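Hultatow Laboratory Reports Results on Two-Handed Assembly Learned From Demonstration

November 2023
By the Hultatow Laboratory Press Office

BANDTHORPE – The Hultatow Laboratory has released results from a study in which a pair of robot arms learned to fit parts together with both hands, using a training method the laboratory calls Hegde. The work was carried out at its Bandthorpe site and deals with a long-standing problem in automation: how two hands can share a single part when each one disturbs what the other is doing.

Most two-arm systems in use today assign one arm to hold and the other to work, and that division is fixed in advance by an engineer. Hegde leaves it open. During training, the method compares the movements of both hands at each moment of a demonstration and learns which hand is steadying the part and which is placing it. The roles may then change partway through a task.

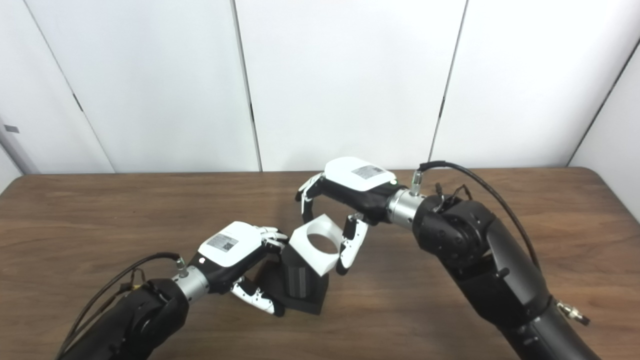
The study used 223 demonstrations, all recorded at one tabletop station before the end of October. Tasks were chosen so that neither hand could be left idle for long. In one of them, a white piece with a large circular hole must be handled on a black block with a wider base, with the fingers of the left hand at the block and the finger and thumb of the right hand on either side of the white piece. Small errors in angle matter at this stage – a piece that tilts as it goes in can bind against the part below it, and pushing harder seldom helps. The trained system is designed to ease its grip, correct the angle and try again.

The laboratory compared Hegde with three existing training methods on the same hardware and the same demonstrations. Hegde completed more of the assembly tasks than any of them. The largest gains came in tasks that called for a change of roles between the hands. In tasks where one hand only held a part still, the difference was small.

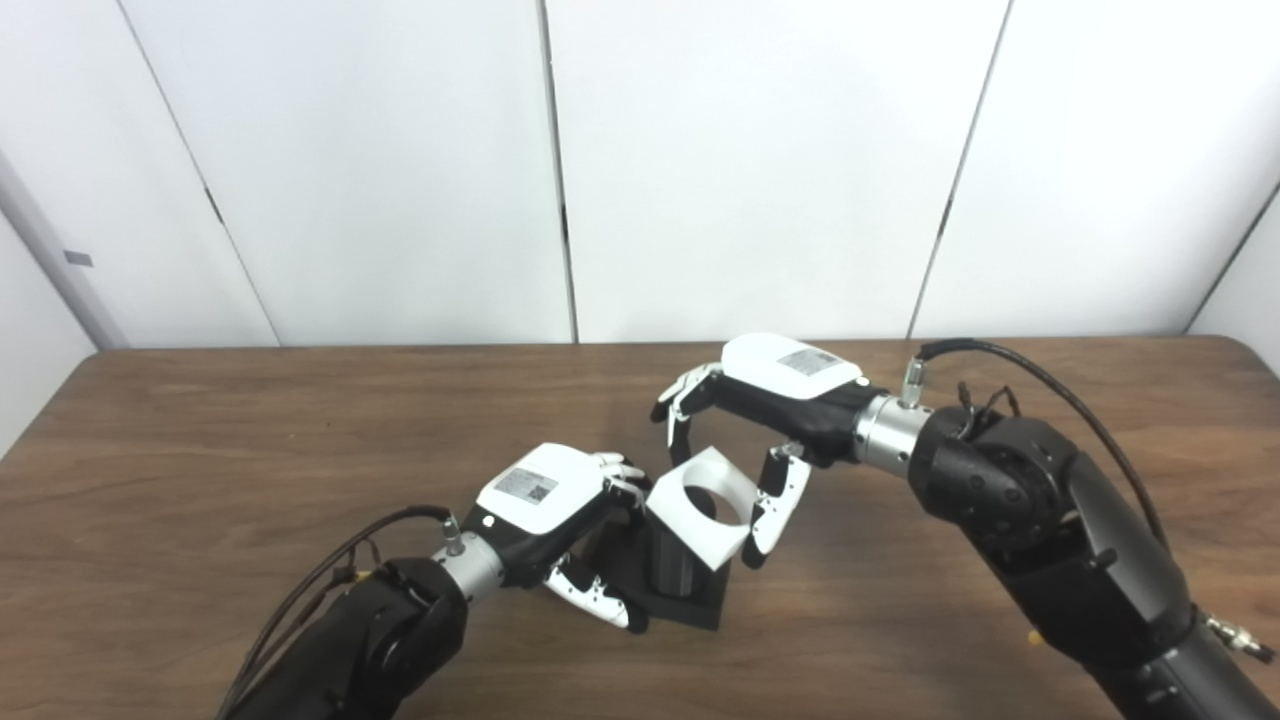

Dakow, the laboratory's industrial partner, said that the value of the work lay in the time saved at setup, and that its own engineers often spent more than three days preparing a two-arm station for a new part. It added that it would want to see the method tested on worn and uneven parts before considering it for production.

The laboratory shares that view. All parts in the present study were new, and the system was not tested on shapes missing from its training. A second phase, planned to run for two years, will address both points.

The full report, along with the demonstration recordings, is available on request from the Hultatow Laboratory Press Office in Bandthorpe.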